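# Two grippers, one month, no clear winner

Imogen Hebden keeps her least favorite gripper in a desk drawer, under the takeout menus. It's the Dirby, and in March she spent most of her waking hours with it, at least on screen.

"I don't hate it," she says. "I just know it too well now."

Her job that month was to compare the two-finger Dirby with the Koivisto, a softer three-finger hand that costs a good deal more and looks, in her words, "like it wants to apologize to the object first." Both went onto the same simulated arm, with the same controller and a wrist camera. Each got 420 grasp attempts on a set of household shapes, picked by Ryan Blackburn because he thought they'd be annoying.

They were. Flat-sided boxes taught the team very little, so Blackburn threw most of them out and brought in curves, ridges, flared rims and shiny finishes. The camera suffered first. Up close, a big round object stops looking like an object and turns into a wall with a nice finish.

"You lose the outline," Hebden says. "The controller wants an edge to aim at, and all it has is a slope going off somewhere."
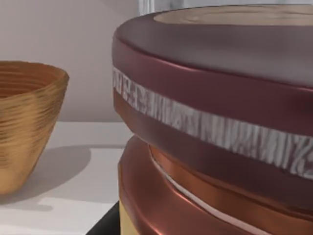 Sidra Naqvi thinks the camera got blamed for too much. By her reading of the logs, 51 of the Dirby's failures came after a perfectly decent view, when the fingers closed at the right spot and then slid off the curve anyway. A wider lens, she says, would only have given everyone a better look at it.

Hebden grants the point, with some reluctance. "Sidra reads logs the way other people read mail from the bank," she says. "She's usually right, and it's never good news."

The Koivisto slipped less on round shapes. It also took so long to settle its third finger that Blackburn started making coffee between attempts. On ribbed surfaces the gap between the two nearly closed, which Hebden puts down to contact settings she has changed so often that she now keeps them on a sticky note.

Then there's the matter of money. Fitting a real Koivisto to the lab's arm would cost $3,000 more than staying with the Dirby, adapter plate included. The adapter plate comes up a lot in conversation. It has its own line in the budget and, by now, its own nickname, which Hebden asked me not to print.

So which would she buy?

"For boxes, the Dirby, and go home early," she says. "For anything round, the Koivisto, and bring a book."

She wants another run before signing anything, with the camera moved back along the wrist and the friction values left alone for once. Blackburn has already sent over a new list of shapes. She hasn't opened it.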